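Recording Two-Handed Demos With Handheld Grippers: What to Do Before You Believe the Results

Posted by Hina Malik

Every vendor page says you can teach a robot a chore in an afternoon. Put the grippers on, do the job, hand over the recordings. I have my doubts. I've recorded plenty of these sets for Rostero, and most of the trouble I've seen came from people taking that pitch at its word.

These steps cover picking up a soft, flat package with two hands. Soft packages are where the sales talk wears thin, so they make a decent test.

Step 1. Clear your head of speed. You will be slower with grippers than with fingers. Let it happen. A rushed demo teaches rushed contact, and the policy will copy your worst habit first.

Step 2. Fit the grippers snugly. Check that your sleeves stay clear of the marker cubes. If the cameras lose a cube, you lose that hand's position, whatever the software claims about filling the gap.

Step 3. Close in from both sides, low on the package. Bring the jaws together at the same pace. If one side lands early, the package slides and you end up teaching a shove.
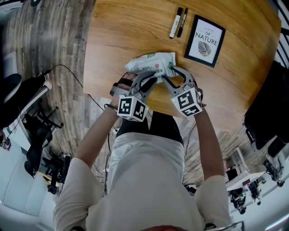 Reading time: 3 min

Leave a few ordinary things on the table while you record. A pair of markers or a picture frame near the far edge will do. I don't buy the advice to strip the table bare, which gives you a lovely training set for a bare table.

Step 4. Lift, hold for 2 seconds, set down. Keep the hold. Without it the end of the grasp and the start of the move blur together, and you'll be cutting clips by hand later.

Step 5. Move the package before each take. Turn it, push it off center, flip it over. Toshiko Ueda once sent me 700 takes with the package in the same spot every time. I would have traded them all for a small pile of varied ones.

Step 6. Throw out bad takes the same day. You won't remember which ones felt wrong, and the automatic quality score in Mostudlow passed several of my drops as clean.

How many takes do you need? The number I keep hearing is 3585, usually quoted without the task it came from. Record a small batch, train on it, and watch where it fails. Then record more of that part.

Last, test with a package the robot has never met. If it only works on yours, you have a recording that plays back well. Ask any vendor to run the same test while you stand there.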